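Greveck Presents a New Serving Tray with Wood-Grain Finish for Home, Café and Canteen

MUTBERG, October – Greveck, maker of tableware and small household articles, today announces its new rectangular serving tray under the product line Clanport. The tray has a warm orange-brown wood-grain finish and a raised rim on a low profile. It is available to shops and to catering customers from this month, and it can be ordered through the Greveck sales office in Mutberg.

With the new tray the company answers a wish which it has heard many times from its customers. Cafés and guest houses like the look of wood on the table, but they need an article that can be wiped quickly between two guests. Families have asked for the same thing in other words: a tray which may stay on the table after breakfast and does not look like it was forgotten there.

Before the start of production, Greveck invited 672 households to give their opinion on trays they already have at home. The answers were collected over one spring and read by the design department. The most frequent complaint concerned the rim. Many people found it either too high, so that the hand must reach over it to take a cup, or so flat that a spoon slides off when the tray is carried up the stairs. The second complaint was about corners, which are often sharp and collect crumbs.

The Clanport tray has for this reason a shallow lip which runs into a rounded corner. A cloth can follow the line of the rim without stopping. The rim keeps the color family of the inside surface, so the tray looks like one piece also when it is seen from the side of the table.

Special attention was given to the printed pattern. The design department wanted a grain with character, and not only straight lines. The pattern that was chosen has long, curved lines and oval swirls similar to the knots in a real board. Depending on the light in the room, the tone changes from honey to a deeper orange-brown. On a white table this effect is especially clear, and Greveck recommends to its retail partners to show the tray on a white or light gray surface.
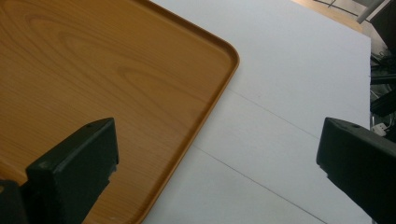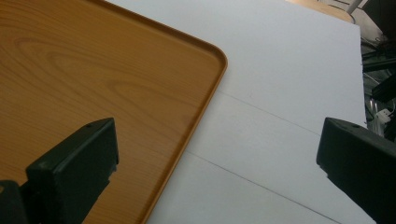 The Clanport tray with wood-grain finish on a white tabletop.

Use in the Home

The tray is intended for daily use. It can carry a breakfast for one or two persons, a teapot with cups, or the small bottles and jars which otherwise stand loose on the kitchen counter. Several of the invited households told the company that they keep a tray on the desk for letters and keys, and Greveck is happy to see it used in this way too.

For cleaning, a soft damp cloth and a little dish soap are enough. The company asks customers not to use steel wool or scouring powder on the printed surface. After cleaning, the tray should be dried with a towel and put away flat or standing on its long side. Hot pans should be placed on a trivet first.

Use in Cafés and Canteens

A first larger delivery has already gone to Man, the coffee house chain in the Mutberg region, which received 3617 trays for its self-service counters. The staff of the chain had tested a small series during the summer and sent their remarks to the design department. Following these remarks, the outer face of the rim was changed slightly for a better grip when a tray is lifted from a table.

Catering customers can order the tray in cartons of 10. Smaller quantities are possible for guest houses and for schools, and the sales office will be pleased to make an offer. Replacement trays in the same pattern will remain available for customers who want to complete their stock at a later time.

Availability

The Clanport tray with wood-grain finish is offered in 2 sizes, both with the same pattern and the same rim. Retail partners can order samples now. A display card for the shop shelf is included with the first order at no extra cost, together with a short care leaflet for the customer. A darker wood tone is in preparation, and Greveck will inform its partners when the samples are ready.

About Greveck

Greveck develops and sells tableware, trays and small storage articles for private households and for the catering trade. The company has its office, its showroom and its warehouse in Mutberg. Visitors from the trade are welcome in the showroom by appointment, where the complete Clanport line can be seen and compared.

Press contact

Greveck Press Office, Mutberg
Sample trays for editorial tests can be requested from the press office. Please name the publication and the size you prefer. Reprint of this text is free of charge, and we kindly ask for a copy.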